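Trivimano Zweiarmzelle für Sortier- und Aufräumaufgaben

Artikelnummer: 277-84
Hersteller: Lutora
Stand: 2023-09-07

Die Trivimano ist eine Tischzelle mit zwei Armen und Parallelgreifern. Vorgesehen ist sie für das Einräumen kleiner, formstabiler Teile in offene Behälter. Für den Einsatz im Privathaushalt ist sie nicht freigegeben.

Greifgut und Behälter

Referenzaufgabe ist das Ablegen einzelner Gegenstände in einen flachen Korb. Flechtwerk stellt höhere Anforderungen als eine glatte Kunststoffkiste: Der Rand ist ungleichmäßig, der Boden nicht eben. 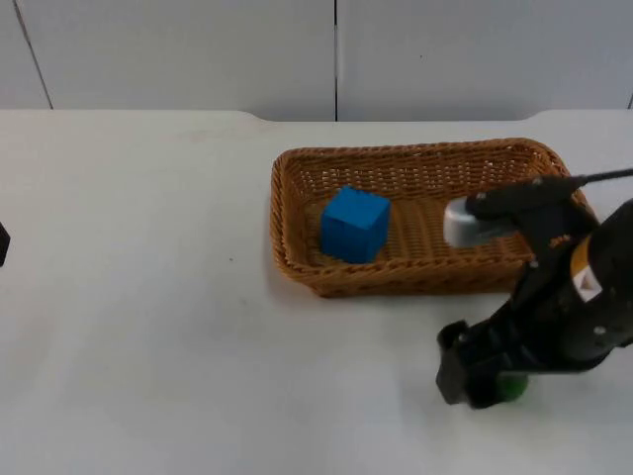
Blauer Würfel und geflochtener Korb auf weißer Tischfläche

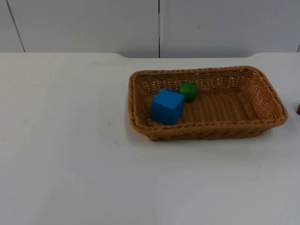

Kugeln und gerundete Teile sind mit geringer Ablagehöhe zu programmieren. Bei Würfeln genügt die Standardeinstellung. Textilien, gefüllte Gläser und Besteck im Stapel gehören nicht zum Leistungsumfang. Wäsche falten oder eine Spülmaschine ausräumen kann die Zelle derzeit nicht.

Technische Daten

Anzahl der Arme: 2
Maximale Teilemasse: 143 g
Wartungsintervall: 3.000 Betriebsstunden
Steuerung: Clundano, ab Werk installiert

Lieferumfang

Zwei Arme mit Greifern, Steuerung, Netzteil, Betriebsanleitung (deutsch, englisch). Tisch und Behälter sind bauseits zu stellen.

Anwendungsberatung: Aarti Bansal
Ersatzteile und Wartung: Tarık Avcı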